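Lurano workshop tips: when a bench robot squeezes too hard

I love having a pair of arms on the bench, and I'd never go back! But last December one of ours creased a bank card so badly it wouldn't go into the reader, and then the same arm jammed with its fingers shut on a card holder and sat there humming. No one was hurt, and we learned a lot from it, so these are the tips I'd pass on to anyone with a small setup at home.

Stop it first, think later. Our stop button used to live behind the shelves, and I had to reach right past the arms to get to it (don't do this!). Now it's on a long lead beside my chair, where I can slap it without leaning in.
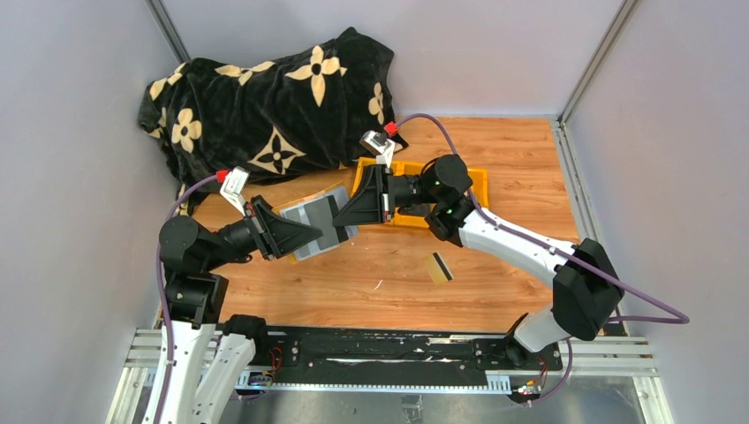 Cables are the first thing I check after a jam. A wire that snags can pull a joint off its mark, and then the fingers close where they shouldn't. The purple ones on our arms have plenty of slack, with the right-hand one swinging out wide past the elbow, and I run the arm slowly through its full reach to see that nothing catches. Use soft ties, leave a loose loop at every joint, and check again after 2 weeks. Ours had crept.

Turn the grip force down before you turn the speed down. I had mine at 81 percent, which is madness for a bit of plastic. Start at 8 and creep up until the thing stops slipping.
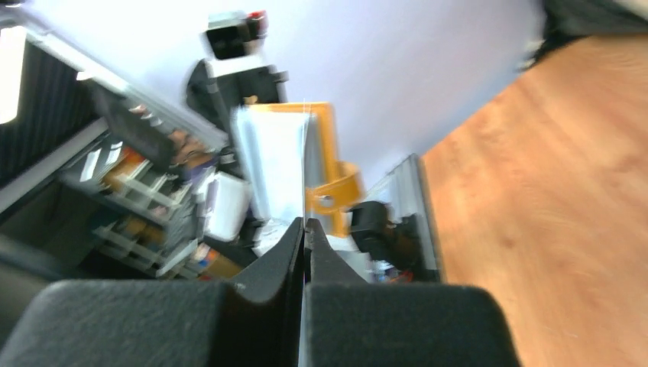 Grip pads are worth fussing over, and they're cheap. Dust and grit make them slide, the fingers squeeze harder to make up for it, and that's how you get a creased card. With a fuzzy, felt-like face like the dark gray ones we use, a lint roller does a lovely job. Skip the solvent. I tried it once and the glue let go at the edges.

If the fingers lock shut, cut the power and wait before you touch them. Support the arm with one hand, because some will drop when the motors let go, and ease the fingers apart at the base. Never pull on the thing they're holding. Stitching tears, sleeves split, and you end up mending two things. 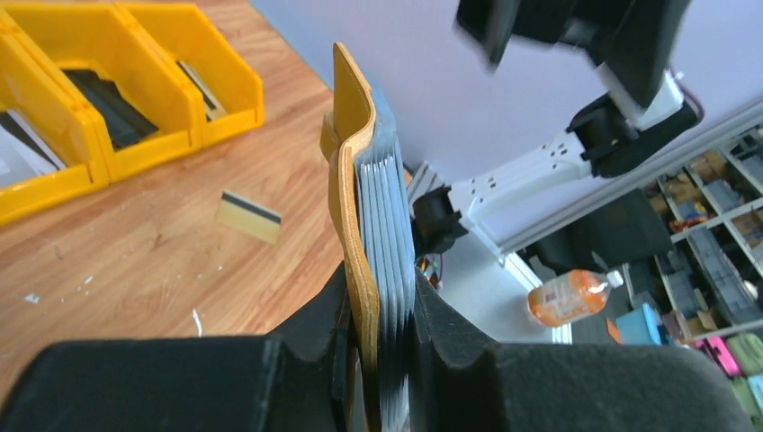
Liya Workneh wrote in to say that she also practices on expired cards only, after losing a good one to a bad grip setting, and that she tapes the force number to the bench so it can't get bumped up without her noticing. I've copied the tape idea already!

Keep a log, too. Ours is a school notebook with the date, the setting and what jammed. The first page says 2021-09-17 and "left arm sulking," and I still go back to it.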